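ハンドグリッパーでデモを集める手順(カップと小皿編)
2月23日 投稿者:Whitlock管理人

前回の記事で「で、実際どうやって録ってるの?」というコメントをいくつかもらったので、今回は収録の手順だけに絞って書きます。学習のコードやモデルの話はほぼ出てきません。期待してた人ごめんなさい、それはまた別の記事で!

うちでやっているのは、ロボットを遠隔操作するタイプの収録じゃなくて、人が両手にグリッパーを持ってそのまま作業するやり方です。手の動きがそのままお手本になるので、慣れると録るのがとにかく速い。そのかわり、位置の推定がコケると全部パーになるので、準備にはわりと神経を使います。

■ 用意するもの

・ハンドグリッパー 左右一組(マーカーキューブ付き)
・頭につけるカメラ
・収録用PC(うちは管理ソフトにJireckを使ってます)
・テーブル
・つかむ物を二つか三つ
・メモ帳(紙がおすすめ)

グリッパーの組み立てはCesbergの記事に書いたのでそっちを見てください。頭のカメラは、テーブルを見下ろしたときに両手が無理なく入る角度にしておきます。自分では下を向いてるつもりでも、あとで映像を見ると手が下のほうでギリギリ、ということがほんとに多いです。

■ 手順1 テーブルを片付ける

まずテーブルの上を、使う物だけにします。最初のタスクなら物は二つで十分。うちの定番は「カップを持ち上げて、隣の小さい器のそばに置き直す」で、地味ですけど、つかむ・運ぶ・離すが全部入っているので最初の一本にちょうどいいんですよ。

色の組み合わせは正直まだ迷ってます。白いテーブルに黒っぽい物だと輪郭がはっきりして見やすいんですが、そればっかり録ると明るい色の物で急に下手になる。なので一日の前半は暗い色、後半は別の色、みたいに分けてます。

■ 手順2 構えの位置を決める

ここが一番大事かもしれません。毎回、収録の開始前に「構え」をとります。両腕を前に出して、爪を開いて、マーカーキューブがカメラからちゃんと見える向きにする。この姿勢で一呼吸おいてから動き始めると、あとの切り出しがすごく楽になります。
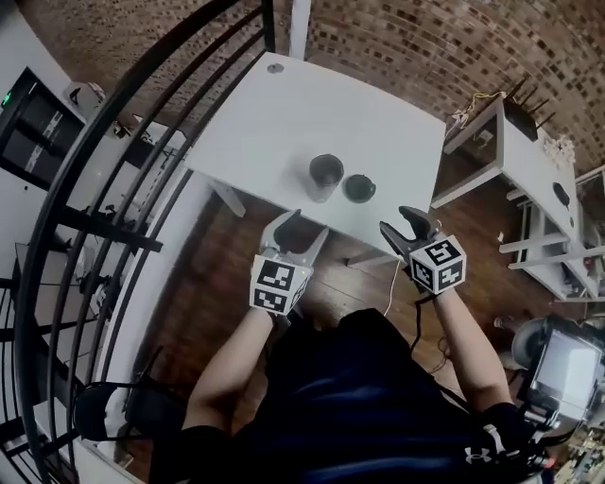

構えの姿勢。両手のグリッパーとマーカーキューブを、頭のカメラの視野に入れる。

やりがちな失敗を書いておきますね。

・手首を内側にひねりすぎて、キューブの模様が自分の腕に隠れる
・ケーブルがテーブルの角に引っかかる(やると心臓に悪い)
・早く始めたくて、構えを飛ばす

三つめは私です。初期のデータを見返すと、いきなりカップに突っ込んでる回がゴロゴロあって、結局かなり捨てました。

ケーブルは体の横に沿わせて下に流すのが無難だと思います。前に垂らすと、物を持ち上げたときにカメラに映ったり引っ張られたりして、動きがぎこちなくなるんですよね。

■ 手順3 一回目はゆっくり、保存しない

いきなり録らずに、まず通しで一回やります。Jireckなら「プレビュー」モードにしておけば保存されません。ここで確認するのは次のところ。

・左右のキューブが最後まで追えているか
・つかむ瞬間に爪の先が見えているか
・物を置いたあと、手がきちんと離れているか

追跡が飛ぶ場合、照明の映り込みが原因のことが多いです。立つ位置を半歩ずらすだけで直ったりします。直らなければキューブの面を乾いた布で拭いてみてください。それでもだめならキャリブレーションからやり直し。面倒でもやり直したほうが結局早いです(経験談)。

■ 手順4 本番

一本の長さは短めに。私は一つの動作が終わったらすぐ構えに戻って区切ります。長回しにしてあとで切ればいいやと思っていた時期もあったんですが、切る作業が地獄でした……。

物の位置は一本ごとにちょっとずつ変えます。カップを奥にしたり手前にしたり、器を左に置いたり。人間ってほっとくと同じ場所に戻しちゃうので、意識してずらすくらいがいいです。それと、自分の立ち位置も。テーブルの正面ばかりじゃなくて斜めからも録っておくと、あとで助かります。

目標の本数ですが、うちは一つのタスクにつき144本を一区切りにしています。深い根拠はなくて、Uvgateのタスクで試したときにそのくらいから動きが安定してきた、というだけです。途中で腕がだるくなるので、一気にやらずに4回に分けるのがおすすめ。疲れてくるとカップの置き方が雑になって、その雑さまで学習されます。ほんとに。

■ 手順5 グリッパー側の映像も見る

頭のカメラの映像だけ見てOKにしがちなんですけど、グリッパーについてるカメラの映像も必ず見てください。手元のカメラは思った以上にいろんなものを拾います。テーブルの上だけじゃなく、奥の棚とか天井の照明とか、反対の手のグリッパーとか。
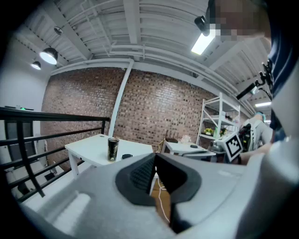

グリッパー側のカメラから。手前が本体とゴムのパッド、右にもう一方のグリッパー。

見るポイントは、まずパッドの部分が毎回同じ位置に写っているかどうか。カメラの固定ネジがゆるむと、ここが少しずつずれていきます。私は最初の一本と最後の一本を並べて比べるようにしてます。ずれていたら、その回はまとめて保留フォルダ行きです。

次に、物が画面に入っているタイミング。近づく前から遠くに見えているのが理想で、つかむ直前まで一度も映っていない回は、手首の角度がよくないことが多いです。

あと人の写り込み。周りに人がいる部屋で録るなら、顔はあとでぼかす前提で考えておいたほうがいいです。うちは書き出しの前にぼかし処理を挟んでいて、処理漏れがないかは目で確認してます。ここは自動に任せきりにしないほうが安心です。

■ 手順6 仕分けとメモ

録り終わったら、その日のうちに仕分けします。翌日に回すと何を失敗したのか絶対に忘れます。うちのフォルダは単純で、

ok / hold / ng

の三つだけ。holdは「失敗したけど途中で立て直した」回です。落としかけて持ち直した、みたいなやつは意外と使い道があるので、すぐには消さないこと。ngに入れるのは、追跡が飛んだものと、途中でやめたものくらいです。

参考までに、前回のタスクでは全部で341本録って、holdに入ったのが79本でした。多いと思うか少ないと思うかは人によりそうですが、私は「多いなあ」と思いました。構えをサボった回が混ざってるので自業自得です。

紙のメモには、日付、タスク名、使った物、立ち位置、気になったことを一行ずつ書いてます。「後半、左のケーブルがじゃま」とか、その程度で大丈夫。これがあると、学習結果が変だったときに元のデータまでたどれます。

■ よくつまずくところ

爪がちゃんと閉じない:パッドが浮いていることがあります。押さえ直してから開閉の幅を測り直してください。

左右の時刻が合わない:収録前に両方の爪を同時に開閉する動作を入れておくと、あとで合わせる目印になります。私は構えの直後に必ず入れてます。

小さい器がつかめない:低くて縁が丸い物は、上からまっすぐいくと滑りやすいです。少し斜めから縁をはさむように。これは人間側の練習がいちばん効きます。

次は6月ごろに、両手で受け渡しをするタスクの録り方を書くつもりです。今のところ片手が余ってぼーっとしてる映像が多いので、そこをなんとかしたい!

最終更新:Jireckの設定名を新しい表記に直しました。

お問い合わせ | © Whitlock | ページの先頭へ戻る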